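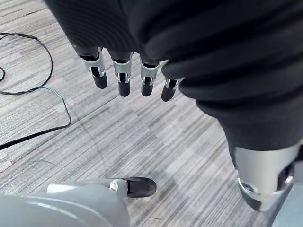 Week two with the Gellon laundry kit! It's $599 a month, hands included, and I keep inviting people over to watch.

Setup was slow – the app wanted 108 taps on a calibration grid before it would do a thing. Coffee first.
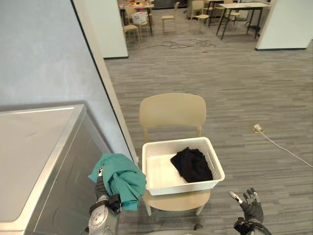
Support is great, by the way. Berge got back to me in about 20 minutes, at night!
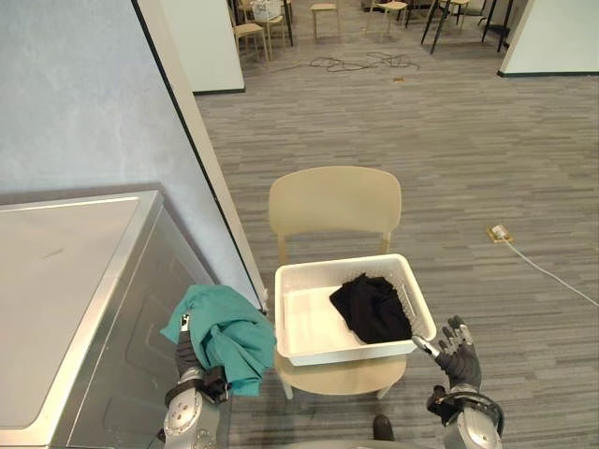
Sleeves next. The Allum covers cost extra and I'd buy them again – soft, kinda ribbed, easy to pull on. My favorite bit is the grip, the left hand clutching the teal garment while the right hovers open by the basket. Want!

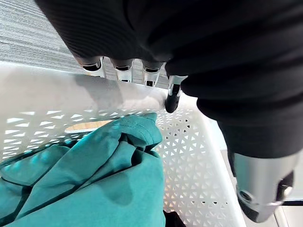

Pricing is my one gripe. Buying outright is $3,426 and the covers still aren't in it, come on. I'd want them for that thumb on the basket rim alone.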